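The Miris Baby Blanket Yarn Kit from Hurkcombe

Back in stock August 2018

We have been asked for this one more than anything else in the shop, and I'm so pleased to say it is back on the shelves (and in rather better supply than last time, when it was gone before most of you had finished your coffee). The Miris is our plain, soft, go-anywhere baby blanket, and everything you need to knit it comes in one box apart from the needles.

What you get

Eleven balls of Llanos cotton in your choice of shade
The printed pattern booklet, in large type
A blunt darning needle for weaving in the ends
Two stitch markers and a spare, for when one rolls under the couch
A cotton drawstring bag to keep it all in

Each ball is 50 grams and runs to a little more yardage than you'll need, so there should be enough left over at the end for a pair of booties or a small hat. The whole kit comes to $68. Shipping is the same flat rate as our other kits, however many you put in your basket.

About the yarn

Llanos is a combed cotton that we have carried since the shop was a single set of shelves in the front hall, and I have yet to find another I'd swap it for. It has a smooth, round twist that doesn't split when you're knitting in front of the television with only half an eye on your hands. It starts out a touch firm in the ball and relaxes beautifully after its first trip through the washer — please don't judge it until then! I very nearly sent my own first order back, and I'm so glad I was too busy to get to the post office.

Because it's cotton, it doesn't have the spring of wool, and you may notice your stitches look a bit uneven as you go along. Don't rip anything out. A wash and a good flat drying will settle nearly all of it, and whatever is left just shows that a person made it.

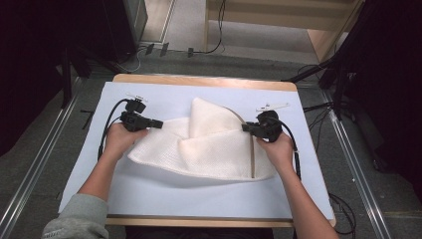
The spinning is done at the Trarositz mill, who make up our shades in batches of 200 boxes. Every box is packed from a single dye lot, but we can't promise that a ball bought later on will be an exact match, so if you're a loose knitter or you like your blankets generous, do add a spare ball when you order. Unused balls with their bands still on can come back to us whenever you're ready, and we'll refund them in full.

Shades

Oatmeal, Pear, Robin, Slate, Buttermilk and Clay. Pear is a soft yellowy green and photographs much brighter than it is, so if you're unsure, send for the shade card first. It has real strands of yarn tied to it and the price comes off your kit when you order. Slate is running low and the next batch is due in October.

How hard is it?

If you can cast on, knit, purl and bind off, you can make this blanket. It's worked flat from the bottom edge up, with a border that grows along with the rest, which means there's nothing to pick up and nothing to sew on when you're longing to be done. The main pattern is a four-row repeat, and most people have it by heart after the first evening. There are no charts to read. Every row is written out in words, and there's a page at the back on fixing a dropped stitch, with drawings.

You will want a circular needle in US size 6, at least 32 inches long, to hold the full width comfortably. We do sell them separately, but I'd guess you have one in a drawer somewhere already.

Washing and drying

Machine wash warm on a gentle cycle with like colors. Take it out promptly, give it a shake, and dry it flat on a towel, easing the corners square with your hands. A low tumble is fine once it's been washed a few times, although it will draw in slightly in length. No bleach, please, and skip the fabric softener too. It coats the cotton and makes it less thirsty, and babies being babies, you'll want it thirsty.

The details

Item number: 1450
Finished size: 34 by 40 inches, after washing
Gauge: 20 stitches to 4 inches
Fiber: 100% cotton
Skill level: confident beginner

If you get stuck at any point, write to us through the contact page and tell us which row you're on. We knit these ourselves, we've made most of the mistakes there are to make, and we're always happy to talk you back to where you were. Gift wrapping is available at checkout, and we can tuck in a handwritten card if you let us know what you'd like it to say.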